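Clolwood asks households to test its reading corner before it goes on sale
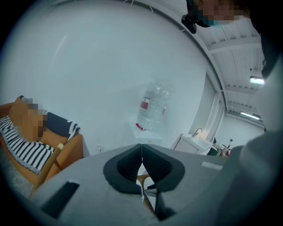
Wilma De Smet

Clolwood, the home furnishings firm, will open its reading corner to a trial by ordinary households in June, and is asking people who don't much like being sold armchairs to put their names down first.

The reading corner is a plan for a single spot in the home: one armchair, one cushion, one blanket, and drinking water within a short walk. It was put together by Birska, the small design office that has worked with Clolwood on two earlier ranges. The version set up for visitors has an orange armchair against a plain white wall, a navy cushion with a white trim, a black-and-white zigzag blanket and a big clear water jug on a small white stand.

Those who have read a lot of furniture announcements will know what usually comes next. An armchair is said to change the way a family lives. A blanket is said to bring calm. Clolwood is making no such claims this time, partly because the people who ran the first sittings would not put their names to them.

"I was sent a draft saying the corner would help people switch off," said Roel Van Wijk, who ran the sittings for Birska. "I asked who had measured that. Then I crossed it out. What I can say is that people sat down in it and some of them were slow to get up again. That might be the chair. It might be that they had been on their feet all day."

The sittings were short and the questions were plain ones. Could you reach the floor with both feet? Did the cushion stay where you put it? Did you want the blanket, or did you move it so that you could sit down? The answers were mixed. The armchair did well with people who like to lean right back and less well with those who sit upright to read or sew. Several asked for a firmer seat. The blanket was liked for its size and argued over for its pattern, which a fair number of visitors found too loud to live with every day.

The cushion had the hardest time. Birska likes the trim, and so does Clolwood, but trims catch on watch straps and on the claws of cats, and neither firm can yet say how this one will look after a winter of use. The trial is meant to find out how it starts. Homes with cats are welcome to apply.

Then there is the water. Jelle De Bruijn, who looks after the range at Clolwood, was against having the jug in the corner at all.

"It's a large plastic jug on a stand," he said. "It isn't what people think of when they think of a nice room. My view was that we should put a carafe there and be done with it. Birska's view was that a lot of homes and offices have one of these jugs, it has to stand somewhere, and we may as well plan for it. I still think a carafe would look better. I lost."

The jug and its stand will not be sold as part of the range. Clolwood's advice to anyone who has one already is to keep it clear of the way to the chair, and to leave room to lift a full one without twisting. The same goes for the wall socket, if there is one nearby: a reading lamp will need it, and a tall jug should not be parked in front of it.

On price, the firm has less to say than it would like. The armchair's cover is still being costed, and Clolwood would prefer to give no figure now than to give a low one and raise it later. It has been caught out that way before - the Willems footstool went on sale at well over the price first announced, and customers remembered.

"They wrote to us, and they were right to," said Mr De Bruijn.

The trial will take in nine households. Each will have the armchair, cushion and blanket at home for eight weeks and will be asked to keep a simple diary, including the days when no one used the chair. Clolwood has agreed to publish the results whether or not they help sales. Cosimo Santoro, who runs the Fenel furniture shop and has no part in the range, will read the diaries and write the summary.

Mr Santoro has stocked Clolwood chairs for years and sent a good many of them back. "I told them I'd do it if I could print the complaints," he said. "We'll see if they still like the idea when they've read them."

To apply, ask for a form at the Fenel shop or at any Clolwood showroom. Forms should be handed in by closing time on Tuesday. Applicants need a clear stretch of wall and a doorway wide enough for the armchair, and the form explains how to measure both.

Press questions should go to Czesław Wysocka at the Clolwood press desk. Samples of the blanket can be sent out on request. The cushion is not available for loan until the trial is over.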